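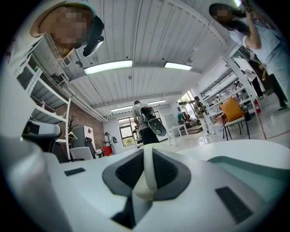
4.3 Does repeated freezing damage the conjugate?

The advice not to freeze and thaw a labeled antibody more than once is printed on nearly every data sheet we have handled, and it is repeated in most lab manuals. We do not claim it is wrong. We do claim that the support for it is thinner than its popularity suggests, and that the two in-house reports which led us to write the warning into our own protocol cannot carry the weight we put on them.

The first report, prepared by Mtshali when the Zidutcombe laboratory changed supplier, compared a fresh vial of the Clokon anti-rabbit peroxidase conjugate with a vial that had been through an unrecorded number of thaws. The old vial gave a weaker signal. It was also from a different lot, had been opened by several users, and had been diluted in a buffer that was no longer in use by the time the fresh vial arrived. Any one of these could lower the signal. The report puts the loss down to freezing and does not discuss the others.

The second report is better. Carroll and Hung used a single lot, kept a log of every thaw, and ran the old and new material on the same plate. Their dilution series, however, stopped at a concentration where both curves were already flat at the top. A conjugate that has lost part of its activity can look perfectly healthy on a saturated plate, and small differences in pipetting can look like a real effect. The authors found a drop after the third cycle and none after the sixth. They called the sixth-cycle result an outlier. We see no reason to trust the third-cycle result more than the sixth, other than that it agrees with what everyone expected.

We therefore repeated the comparison with a design meant to be hard to please. From one lot of the Clokon conjugate we prepared 12 vials from a single pool, in the storage buffer supplied. Three vials were never thawed before the day of testing, three were thawed once before it, three were thawed three times and three were thawed six times. Each thaw was done on ice, and each vial was spun briefly before it was opened, so that liquid caught under the cap would not change the working concentration. The vials were relabeled by Krajewska, who took no part in the plate work and held the key until all readings had been filed.

Plates were coated overnight, blocked, and loaded with 75 microliters of diluted conjugate per well. The range of dilutions ran well past the point where signal met background. Position on the plate was assigned at random, with edge wells left out. In total 1,423 wells were read. Of these, 930 fell on the sloping part of the curve and were used in the main comparison. The rest were either saturated or at background, and we report them only in the supplementary table. The limits for the sloping part were fixed before the key was opened — a small matter, but the kind of choice that can make or lose an effect when it is left until later.

There was no clear ordering of the four groups by number of thaws. The vials thawed six times tended to read lower than the untouched ones, but the spread among vials within a group was as large as the gap between groups. One vial in the three-thaw group read lower than any vial in the six-thaw group. If we had tested only that vial against one fresh vial, as is common, we would have reported a serious loss of activity and probably felt quite sure of it.

Background told a slightly different story. Wells with no primary antibody showed more scatter in the six-thaw group, which may point to clumping. We are cautious about this for two reasons. The increase came mostly from one plate, and that plate was washed on a different instrument after the usual one developed a leak. When the plate is dropped, the scatter in the six-thaw group is hard to tell from the rest. When it is kept, the result looks interesting. We show it both ways in the supplement and draw no conclusion from either.

It has been put to us (T. Mabuza, personal communication) that a well-buffered conjugate with added carrier protein is an easy case, and that purified antibody with no carrier would do worse. That seems likely. It is also untested here, and data sheets seldom separate the two. The Makside product, which is sold without carrier, comes with the same one-line warning as the Clokon conjugate, word for word in places. A warning that does not change with the material is hard to read as the outcome of testing that material.

Several limits apply to our own data. Three vials per group is few, and the test could have missed a modest loss. All freezing was done in one upright freezer, and a self-defrosting unit might treat the vials more harshly. We measured binding and enzyme activity together and cannot say whether one fell while the other held. Last, the whole experiment was finished in August, so slow changes that begin with a thaw and show up only after long storage would have escaped us entirely. The Baloyi stability protocol does include a long storage arm, and we would give its results more weight than ours on that question once they are available.

Until then we have left the instruction to make single-use aliquots in our protocol. It costs little and may help. What we have taken out is the sentence telling users to discard any vial thawed more than once, together with the reference to the two reports discussed in this section. Users are asked to run a dilution series against a reference vial of the same lot and to record the result, including when it shows no difference.

Figure 4. White hand-held gripper body with dark gray V-shaped mount; person in a light teal cap at upper left.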